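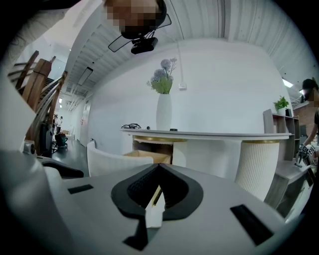
Reception and Waiting Areas
Notes for session four, interiors and front-of-house module
Tutor: Kwame Dramani

Last time we finished with storage and I promised we would get on to the counter. Please have your floor plans with you, including the ones I said needed redoing.

1. What the counter is for

Most textbooks will tell you that a reception counter "sets the tone". I have read that sentence in so many places that I have stopped believing it. Ask what tone, set for whom, and how anyone found out. The usual source is the Jevbridge survey, which put questions to 205 visitors and reported that most of them "felt welcomed" by a pale counter. Look at the wording in the appendix. The visitors were shown pale counters only. Nobody was offered a dark one, so the finding tells us very little.

What we can say with more confidence is dull. A counter is a surface people put things down on. Glasses, keys, phones, parcels, somebody's lunch. If you draw it bare, as nearly all of you did in January, you have drawn something that lasts until the first person arrives at work.

Exercise: take your own plan and mark where a visitor would put down a bag while signing in. If there is no such place, mark where the bag will end up anyway.

2. White, ribs and gold

Fluted bases have come back, usually in white or cream, very often with a thin gold band under the top. Suppliers describe this as timeless. Fikri Sembiring, who fitted out the Stestden rooms and will be speaking to you next term, calls it "the current one", and I think he is nearer the mark.

Points to argue over in your groups:

Ribs give a plain cylinder some shadow, so it reads as furniture even under flat ceiling light. That is a fair argument in their favour.

Ribs also hold dust. The Jusico catalogue says theirs wipe clean. Run a cloth down a ribbed sample and look into the grooves before you repeat that to a client.

A gold trim hides the join between top and base. It also draws the eye straight to the join, so if the fitting is poor everyone will know.

White on white on white needs something to stop it floating. A timber shelf or a wooden stair rail does the job cheaply. So does a potted plant, for as long as someone waters it.
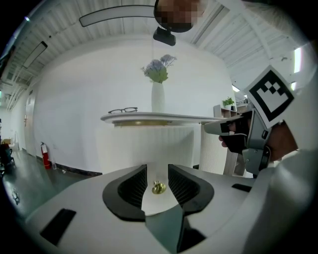
Round tops deserve a separate word. They are sold as friendly, on the grounds that there is no head of the table. Perhaps. They are also awkward against a straight wall, they waste the space behind them, and papers hang over the edge. On a curved wall the case is better, though I would still want to see the plan before agreeing.

3. Flowers

Pattinasarany's handbook gives flowers a full chapter and claims a tall vase "anchors" the table. I would ask three things before you put one on a drawing.

Can two people sitting opposite each other see past it? Test it with a cardboard tube of the same height.

Who changes the water? If the flowers are artificial, who dusts them?

Does the colour do anything? Lavender with green leaves is a safe choice against white, and safe is fine, but say so in your notes instead of writing half a page about calm.

Budget also comes in here. One of last year's groups allowed 500 for vases and flowers and 29 for the cable cover. Guess which of the two the client rang up about.

4. The things left off the drawing

Electrical boxes, the cable going up to the ceiling, extinguishers, door handles, the odd cardboard box. These are in almost every real reception and in almost none of your visuals. I don't accept "it spoils the look" as a reason. An extinguisher has to be seen and reached, and a box high on a white wall will be noticed whether or not you drew it.

Lighting belongs in this list as well. Several of you chose a long curved fitting because the wall was curved. That may work, but matching shapes on paper is no evidence that anyone at the counter can read a form. Say where the light falls.

For next session

Bring one revised plan with every fixed item shown, and a paragraph defending your choice of base. Plain is allowed. The Jevbridge survey is in the library folder, page 684 onwards of the bound set, and I want you to read the appendix before the summary.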